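Simulation desk: two grippers, one kitchen

The gripper comparison that was put off in June has now been run, all of it in simulation. We used the Ferkanau kitchen set, which most of you will know from the drawer tasks, and the usual white two-armed robot. Bo-ram Yeom set up the runs and kept the log. As of 8 Sep 2020 there are 485 logged attempts, split between the Erkent parallel gripper and the older Nostbridge model.

The question was a simple one. We wanted to know which gripper model is easier to place near cabinet fronts and shelves when the arms have to reach up. Most of our earlier tests were done at table height, and the results there did not tell us much about reaching. A gripper that does well over a flat surface can be awkward once the wrist has to turn and the fingers point at the ceiling.

Each attempt starts with the robot facing a cabinet. Depending on the task, it has to bring a gripper to a handle or to the edge of a shelf. The controller is the same for both grippers, and so are the speed limits. We changed the finger geometry and the contact settings and left everything else alone. The colors of the room and furniture are shuffled between batches, but a batch keeps one set of colors from start to finish. 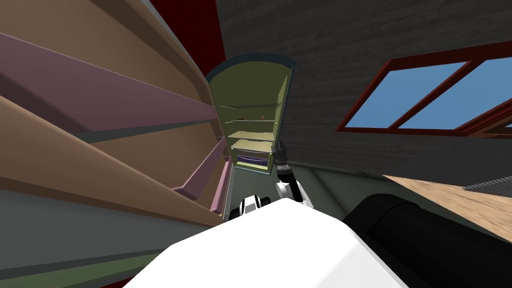
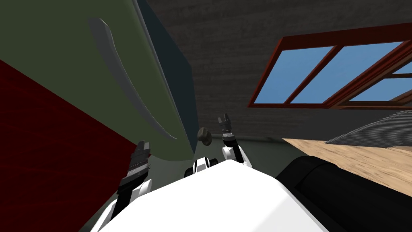

Upward views from the kitchen runs, with the robot's white torso at the bottom.

The Nostbridge model has longer fingers, which helps with deep shelves. It also bumps into side panels more often. Of the 349 attempts that ended in a usable position, the larger share came from Erkent, and most of the difference was in the handle tasks. On the shelf tasks the two were close enough that we would not pick one over the other yet.

Camera placement made more difference than we expected. With a low camera tilted up, the torso takes up a good part of the view, and the fingers can end up close to the border of what the controller gets to work with. Bo-ram tried raising the camera for 82 of the attempts. The controller lost track of the fingers less often, but the upper shelves were harder to make out. We have gone back to the low position for now so that the two sets of results can be compared.

There is also a fault in the contact settings. Small round items sometimes get pushed off when a finger touches them lightly, and the log records this as a grasp. Bo-ram found 23 of these by hand and took them out of the totals. A fix is being tested on the Ji branch. Please do not merge it into your own work until the handle tasks have been rerun.

Next we will repeat the shelf tasks with a slower wrist and a wider starting area. Anyone who wants the settings files can copy them from the shared folder under "upper reach". If you change the friction values, write down the old ones in the notes file before you save.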